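Holby community kitchen to reopen with new washing-up rota

By El-Sayed
03/08/2019

The shared kitchen at the Holby community hall will open again on Monday after a week's closure, with new rules on how tables are cleared and dishes washed.

The kitchen, run by the local food charity Prava, serves a hot lunch on weekdays. It gave out 552 meals in June and 569 in July, its two busiest months so far. Prava said the extra numbers had led to long waits at the sink and dirty crockery being left out after the meal.

Under the new rota, each table will clear its own cups, plates and chopsticks on to a tray. Leftover rice and other scraps must go in the food bin before anything reaches the dish rack.
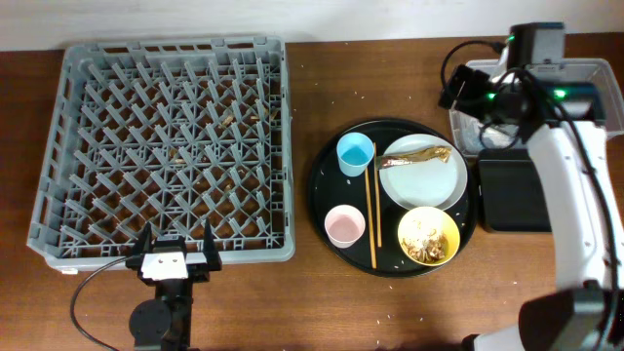

Scraps in the racks were the most common complaint in a survey of regular diners in March. Of the 78 people who replied, 40 said they had found bits of food in a rack meant for clean dishes. Prava now wants every rack lifted out, rinsed and wiped at the end of each sitting, and the tables brushed down before they are washed.

Lunch will be served from noon until two, and last orders will move forward by 15 minutes to leave time for clearing up. Prices will stay the same.

A second kitchen in Birno will adopt the same rota in the autumn. Anyone wishing to help with washing-up can sign the sheet by the serving hatch.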